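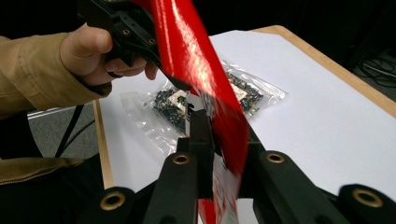 Guides > Data collection > Hand-held gripper

Overview Setup Recording Checking Results Contact

How to record demonstrations with thin, shiny objects

This page covers the recording method we used for the Prudau study, where a policy learns from people working with a hand-held gripper. Glossy strips and packaging gave us the most trouble, so the steps below deal mainly with those.

1. Put a plain sheet on the table and lay out the objects. Leave a few other items in view, such as a bag of small parts. Policies trained on a bare table did badly once anything else was on it.

2. Start the recording with the fingers open and hold still until the tracker reports a fixed position.

3. Approach at a steady pace. A long strip blurs easily when it moves close to the lens, and printed labels can't be read in those moments. Keep the clip anyway.

4. Close the fingers, lift, move to the target and let go. Count to two before you stop.

5. Change the starting angle of the strip after every 7 clips. Igor Šimek found that people drift back to the same angle if they aren't prompted.

6. After 30 clips, swap operators.

Checking the clips

Run the tracking check the same afternoon. Throw out a clip only if the tracker lost its position for longer than 23 frames. We first removed blurred clips as well, and Linnea Westerberg's comparison showed that the policy then missed more grasps on glossy items.

The final set has 3139 clips. Matte objects were not affected either way. We haven't tried clear film.

Questions about the tracking check go to Marit Løken.

We use cookies to remember your settings. Accept | Manage choices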